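Révision des deux pinces à main du poste linge

Le poste linge de Cornville tourne avec une paire de pinces Melimer, une par main. Je m'occupe de leur entretien depuis le début du projet Ponce et je note ici la procédure telle que je l'applique, parce que la fiche d'origine s'arrête à « vérifier le serrage » et ne donne ni l'ordre ni les valeurs.

Le compteur de la pince droite indiquait 2969 fermetures au moment de la révision. Celui de la gauche est remis à zéro à chaque mise à jour du micrologiciel, un défaut signalé en juin et toujours ouvert. Je cale donc les deux appareils sur le compteur de droite.

Premier point, les doigts. Ce sont des pièces noires, souples, nervurées, creuses à l'intérieur. Elles vieillissent bien dans la longueur et mal au pied, là où la flexion se concentre. Je ferme à vide, je regarde si les pointes se rencontrent, puis je reprends la même chose sur un tissu. Un défaut de symétrie invisible à vide ressort dès qu'il y a de la matière entre les pointes : le vêtement part d'un côté à la fermeture. Je tolère 3 mm de décalage latéral à vide. Au-delà, je desserre le support, je recentre et je recommence.

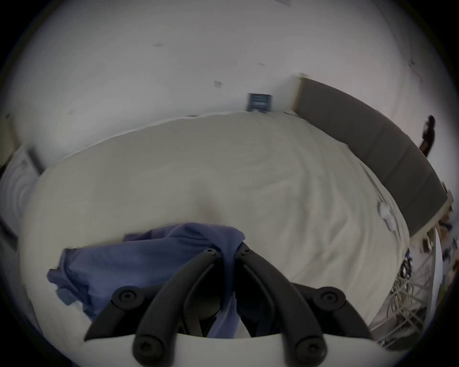 Pour les têtes de vis, un trait de feutre indélébile à cheval sur la vis et son support suffit. Si le trait est rompu, la vis a tourné. La fois précédente, une seule avait bougé, au pied du doigt gauche. Je n'utilise pas de frein-filet fort sur ces appareils : les inserts sont noyés dans du plastique et viennent avec la vis au démontage. Du frein-filet faible, une goutte, et on laisse prendre 6 heures avant de remettre en service.

Les peluches ensuite. Le coton en produit beaucoup et elles finissent dans le mécanisme, entre les doigts, où la graisse les retient. Pince à épiler et pinceau sec. L'air comprimé les pousse plus loin, jusqu'à la crémaillère, et il faut alors ouvrir le capot – je l'ai fait une fois, le remontage m'a pris l'après-midi. Pas de graisse supplémentaire non plus tant que la fermeture reste régulière.

Contrôle électrique et appairage. Les deux pinces sont allumées ensemble, posées, puis prises en main. L'ordre compte : Dukitz, le logiciel d'enregistrement, attribue le rôle « gauche » à la première qui répond, et une inversion ne se voit pas à l'écran avant la relecture.

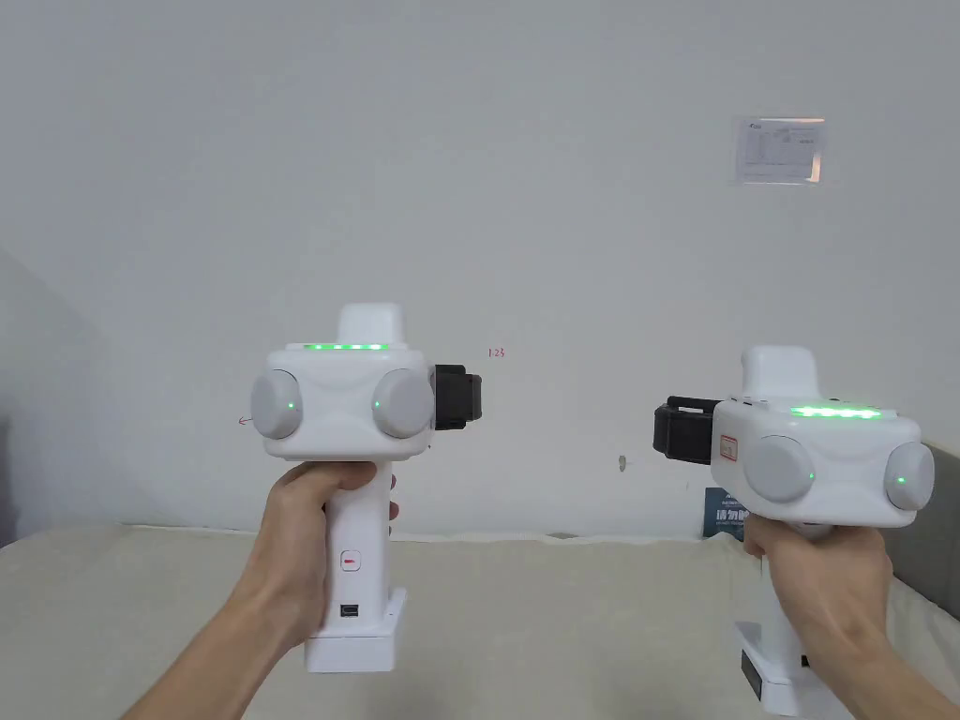

L'appairage est valide quand les deux appareils restent connectés pendant que je les déplace sur toute la zone de travail, bras tendus compris. Je fais un tour lent, puis un tour rapide, et je surveille le taux de messages perdus. Les voyants ne renseignent que sur l'état général. Ils ont aussi leurs écarts : les deux barrettes sont au vert, mais celle de la pince droite est nettement plus vive que celle de la gauche. J'ai d'abord soupçonné la batterie. La tension mesurée est identique des deux côtés, l'échange des chargeurs ne change rien, et je classe le point comme dispersion de composants jusqu'à preuve du contraire.

Dernière étape, l'essai sur textile. Je prends toujours un vêtement léger, en tas, sans le préparer. Je fais 40 prises : une moitié main gauche seule, l'autre moitié main droite seule. Une prise est comptée bonne si le tissu se soulève sans glisser et se libère à l'ouverture sans rester accroché à un doigt. L'accrochage à l'ouverture est le défaut le plus instructif, il indique presque toujours une bavure sur la face interne ou une tête de vis qui dépasse en bout de doigt.
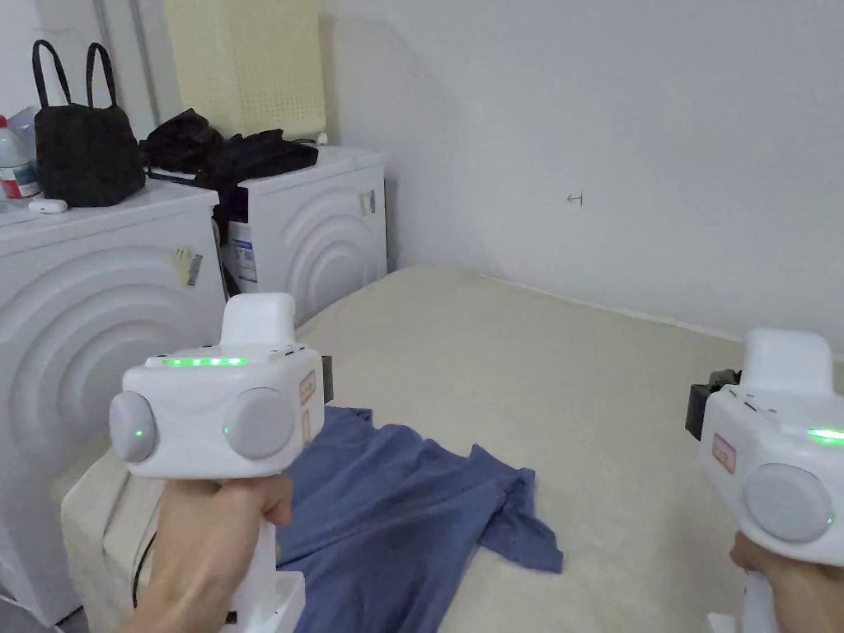 Sur cette révision, j'ai relevé deux accrochages à droite et aucun à gauche. J'ai passé la face interne du doigt concerné au papier de verre fin, sans appuyer, puis refait la série complète. Plus d'accrochage. Je n'ai pas remplacé les doigts, il reste un jeu neuf en stock et le délai de Melimer est trop variable pour que je l'entame sans raison.

Reste la question du compteur gauche. En attendant la correction, j'ai ajouté un champ dans le journal de Dukitz, rempli à la main avant chaque mise à jour. C'est laid et on l'oublie. Si quelqu'un a trouvé où le micrologiciel conserve la valeur avant de l'effacer, les commentaires sont ouverts.

À reprendre à la prochaine révision : état du pied des doigts des deux côtés, trait de feutre à refaire sur la pince droite (il s'efface sous les doigts quand on la prend par la tête), et mesure du courant des deux barrettes, si je retrouve les pointes fines du multimètre.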